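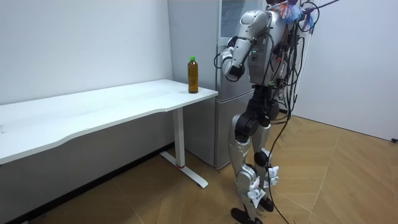 How far from the desk should a small refrigerator stand?

Far enough that the door opens to at least 100 degrees without touching the tabletop, and close enough that a seated person can put a bottle on the desk after one step. In a small room that usually means a narrow gap beside the side panel and a clear floor area in front of the door.

This page covers placing a refrigerator next to a work desk, setting up the upper compartment for bottled drinks, and moving bottles between the two without spills. It applies to freestanding units with a reversible or fixed door. Built-in units have their own clearance rules and are not covered.

Author: Umesh Rastogi
Last revised: 2024-05-26

What you need

Tape measure
Spirit level
Soft cloth and mild dish soap
Masking tape
The manual for your refrigerator

Step 1. Check the clearances

Look up the side, top and rear clearances in the manual. Some units vent through the back and need an air space there. Others vent at the bottom or through the sides and can stand flush against a wall. If the manual is lost, the maker's support page normally lists the figures under "installation."

Mark the footprint on the floor with masking tape. Then mark the door swing as a quarter circle, using the door width as the radius. The desk chair should not sit inside this arc when it is pushed in.

Step 2. Position the desk

Set the desk so that its end faces the side panel of the refrigerator and leave a gap between them. I use 2 inches. A smaller gap traps crumbs and cannot be cleaned with a normal brush head. A larger one lets pens and bottle caps drop through.

Desks with a curved or shaped front edge need one extra check. Measure from the widest point of the curve, not from the corner, or the door may meet the edge partway through its swing.

Keep the power cord out of the gap. It should run behind the refrigerator directly to a wall outlet. Do not use an extension cord or a power strip.

Step 3. Level the unit

Place the level on top of the refrigerator, first side to side and then front to back. Adjust the front feet until the unit is level side to side and tilts back very slightly. The door should then swing closed by itself from half open. If it drifts the other way, raise both front feet by the same amount and test again.

After moving the unit, wait the time given in the manual before plugging it in. If it was laid on its side, the wait is longer.

Step 4. Prepare the upper compartment

Wipe the interior with soap and water, then dry it. Pay attention to the embossed ridges on the back and side walls, where residue collects. Leave the compartment empty until it reaches temperature. A reading of 39 degrees Fahrenheit is suitable for drinks and most food. Take the reading from a thermometer left in a glass of water for 12 hours, as the air temperature changes each time the door opens.
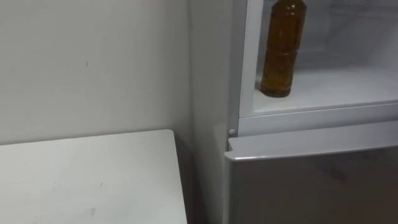
Step 5. Load the bottles

Stand bottles upright on the flat floor of the compartment. Start at the side nearest the desk and keep them clear of the back wall. Contact with the back wall can freeze part of the contents in units that cool through that surface, and it leaves a ring of condensation below the bottle.

Ridged plastic bottles are easier to grip cold than smooth ones. Tighten every cap before loading. Shakuntala Shakya, who maintains the drinks refrigerators at Vashisht, stores tea and cooking oil on separate levels, as the two look much the same in unlabeled bottles. A strip of masking tape with the contents and the month (March, for instance) does the same job.

Step 6. Move a bottle to the desk

Clear a landing spot before opening the refrigerator. Hold the bottle around the body, below the shoulder. Lifting by the cap puts the load on the thread, and a cap that is not fully tightened will come off in the hand.

Set the bottle down upright with the whole base on the tabletop, then let go. Near the edge is acceptable for a moment while you close the door.
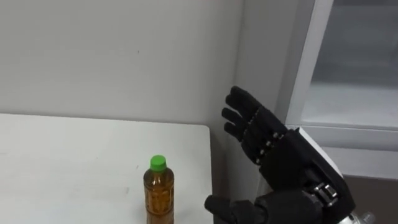 For anything longer, slide it inward by at least the width of the bottle, and keep it on the side away from the keyboard. Cold bottles sweat in humid rooms, so use a coaster on painted or laminated surfaces. Gray smudges on a white top usually come off with a damp cloth. Dark specks that remain may be chips in the finish and should not be scrubbed.

Common faults

Door touches the desk: move the desk first. Moving the refrigerator means leveling it again.
Bottles tip when the door is opened: check the level front to back.
Water on the compartment floor: inspect the door seal, then the drain hole if there is one.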